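Puden Bedding Support
Ticket 116: Fitted sheet lifting at head end, upholstered bed
Product: Claltus fitted sheet, olive, queen
Status: Closed, with one item carried to product notes
Opened by: Rosalie Oberholzer
Site: Cheetham display floor

Entry 1, opened 13th September

Fitted sheet on the display bed lifts at the head end. Both head corners release from the mattress within a day of making the bed. The foot corners stay put. The sheet has been washed twice, cold, line dried. Mattress is a Brelutora medium, 350 mm deep at the side panel by tape measure. The label on the sheet says it suits mattresses up to that depth, so on paper it should fit.

The bed has a tall upholstered headboard in grey. The mattress sits hard against it. No topper, no mattress protector at present.

The colour is fine and the fabric is fine. The complaint is the corners only.

Entry 2, support

Please check the following and reply with results.

1. Orientation. The sheet has a side label and an end label. The end label belongs at the foot.
2. Corner pocket depth, measured from the top seam to the elastic with the elastic relaxed, all four corners.
3. Gap between mattress and headboard.
4. Whether the elastic runs right round the hem or only at the corners.

Entry 3, R. Oberholzer

1. End label was at the side. Turned the sheet 90 degrees and remade the bed. The sheet is close enough to square that it went on both ways, which explains why it wasn't picked up.
2. Three pockets measure the same. The fourth is 18 mm shallower. No obvious fault in the stitching.
3. No gap. A hand goes in flat and with some effort.
4. Elastic right round.

After the turn, one head corner holds. The other still lifts. The corner that lifts is the shallow one.

Entry 4, support

Thanks. Orientation was the first fault and looks to be cleared. For the second, move the shallow pocket to a foot corner by turning the sheet end for end. The end label will then be at the head, so write that on the bed card or it will be turned back at the next change.

Also pull the mattress 200 mm away from the headboard before fitting. If the head corners are fitted with the mattress against the upholstery, the hem catches on the fabric of the headboard and stops halfway down the side panel. From above it looks fitted. When the mattress is pushed or sat on, the hem rides up.

Order of fitting:

Mattress out from headboard.
Head corner, left.
Foot corner, right.
Head corner, right.
Foot corner, left.
Run a hand along the hem on all four sides and check that it sits under the mattress.
Push mattress back.

Entry 5, R. Oberholzer

Done as listed. All four corners hold. Sat on each side and on the head end, then checked underneath. Hem still under the mattress on every side.

New problem, minor. There are two creases across the width of the sheet, left over from folding. They do not pull out by hand. The previous set did the same. We do not have an iron on site and would prefer not to buy one.

Entry 6, support

Fold creases across the width usually mean the sheet was put away slightly damp, or stored under weight. Mist the creases lightly with water, smooth outwards from the centre with a flat hand, and leave uncovered until dry. Do not lay anything on it in the meantime. Dark items in particular should be kept off a damp pale sheet until you know they don't shed colour.

Entry 7, R. Oberholzer

Creases gone on one pass. Left it uncovered for the afternoon. Picture attached.

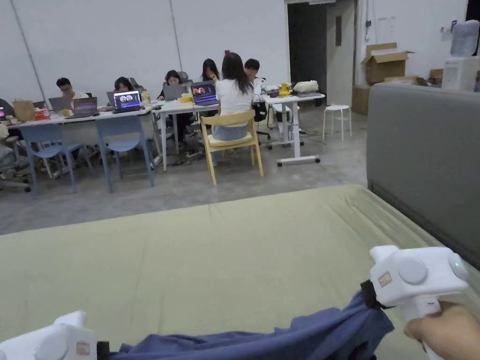

Sheet tension across the top is now acceptable and I would call the fitting fault closed from our end. The olive is a light shade and reads as smooth from the side of the bed up to the grey headboard. My remaining query is about dark textiles on it. The crumpled dark blue cloth on top of the sheet is the sort of thing I mean: next to a green this light, any lint or dye from a blue that deep would be noticeable. Is there a test you recommend before dark pieces are left on the bed overnight?

Entry 8, support

Yes. Dampen a white cotton rag, press it on an inside seam of the dark piece for a minute and look at the rag. If there is colour on it, wash the piece separately, cold, and repeat. Keep going until the rag comes up clean. For lint, shake the piece out well away from the bed and go over it with a lint roller on both faces.

If colour has already moved onto the sheet, do not put the sheet through a dryer. Rewash it cold while the mark is fresh. Do not use chlorine bleach on the olive, as it will leave a lighter patch that can't be fixed.

Entry 9, R. Oberholzer

Tested on the inside seam. Faint blue on the rag first time, none after one separate cold wash. No marks found on the sheet. Bed card now reads "end label to head, shallow pocket at foot left".

Happy to close.

Entry 10, support

Closing. Summary for anyone searching on the same fault:

Cause 1: sheet fitted sideways.
Cause 2: one corner pocket 18 mm shallow, placed at a head corner.
Contributing: mattress not pulled out before fitting, hem catching on upholstery.
Fix: refit end for end with shallow pocket at foot, mattress clear of headboard during fitting.

Carried to product notes: pocket depth variation, and a request from the site for a larger end label in a contrasting colour. Replacement sheet offered and declined. The offer stands until the end of July if the corner starts lifting again. Quote the ticket number.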